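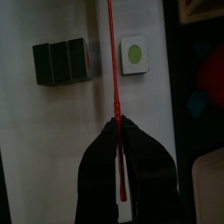

heko-tasks

Task definitions, perception configs and replay tools for the Heko two-arm bench. This repository holds no robot drivers. Those live in sonon-control, and the two are versioned separately.

Contents

tasks/ -- one YAML file per task, with object list, arm assignment and end condition
perception/ -- segmentation prompts and per-view depth settings
replay/ -- time alignment, playback and export
tools/check_episode.py -- schema check, run before every upload

The dataset card lists 1582 episodes in 11 tasks. Each episode stores joint positions, gripper commands, one image stream per camera and a text instruction. Wrist streams and the fixed view share a clock. Alignment is done at write time, so do not resample the streams again on load.

Background objects stay on the table in many tasks. The object list in the YAML file covers only what the arms are told to handle. Anything else gets the label "other" and is ignored by the end condition.
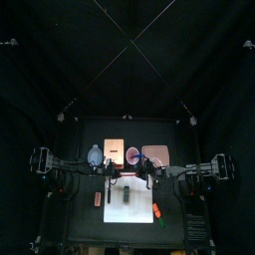 Fixed view, marker in the left gripper, tip on the white sheet.

Thin objects

Cords, rods and marker tips are the weak point of the segmentation model. The default mask filter drops small components and will remove a cord where it passes between the fingers. Set min_area to 7 for those tasks and turn off hole filling. Depth on thin parts is not reliable in any view -- the planner takes the grasp point from the mask centerline and the height from the fitted surface behind it.

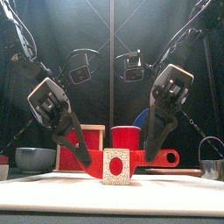 Rizvi, November

Changes in this release

The planner now checks finger-to-finger clearance when both arms work over the same part. Earlier versions checked only the links, which let through plans with the fingertips too close together over flat pieces such as the red wrench shape.

Replay buffers hold 1000 frames per stream. Longer episodes are read in chunks.

The old Cinance export format is still readable but no longer written. Convert with replay/convert.py --from cinance.

Known issues

Clear cups are often merged with whatever stands behind them.
check_episode.py exits with code 0 when the instruction field is blank.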